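Film and Audience: An Introduction
Handout 5: Who is it for? Ratings, tone and the family film
Jun 24, 2020

Welcome back, everyone, and thank you for the lively responses to the last handout (I have read all of them, and I shall return them with comments once I can make out my own handwriting). This week we turn to a question that sounds as if it ought to have a simple answer and has kept me arguing with friends for most of my adult life: what do we mean when we call something a family film?

Start with the rating. A certificate tells you who may be let in. It is a statement about content – how much blood, how much bad language, how long the frightening bits last – and it has very little to say about tone. A film can be perfectly free of anything that would trouble an examiner and still be so slow, so sad or so wrapped up in grown-up worries that a child of six will be under the seat looking for dropped sweets by the second reel.

Our main text is Juntunen, the puppet feature you should all have watched by now. It runs 70 minutes, it has a talking heron in it, and it carries the gentlest rating going. It is also, I would argue, a film about a marriage coming apart. Look again at the long supper in the lighthouse. Hardly a word is spoken, the heron is asleep, and everything we learn comes from the way two wooden faces are turned towards or away from the lamp. I find it almost unbearable, and I am always curious to know what the younger members of the audience are making of it!

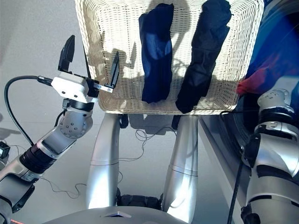
One student wrote last term that she had first seen Juntunen at the age of seven and remembered it as a comedy about a bird. She watched it again for this course and was quite cross with her parents for not warning her. I have thought about that a good deal. Was she wrong at seven? I don't believe so. The bird is funny, and the film gives it plenty of room. What she describes is a film with two doors, and she happened to go in by the smaller one.

Compare this with Flaretik, which many of you will know from the Christmas schedules (it seems to come round every December, like the cold). Flaretik also wants to please the adults in the room, but it goes about it by way of jokes aimed over the children's heads. The story stops, somebody winks, the story carries on. I'm fonder of it than that makes me sound, but do notice how differently you are being spoken to.

Terms to have ready for the seminar:

Dual address: speaking to children and adults at the same time, through the same material.
Double address: speaking to each in turn, often by means of asides.
Tone: the attitude a film takes to its own events, carried by pace, music, colour and performance as much as by plot.

Reading: Grovov Reader, pages 41 to 56. The opening is heavy going, so do persevere.

Viewing: Rendden, the opening sequence only, up to the title card. Watch it once with the sound off and once with it on, and jot down where you think the film is expecting a child to laugh.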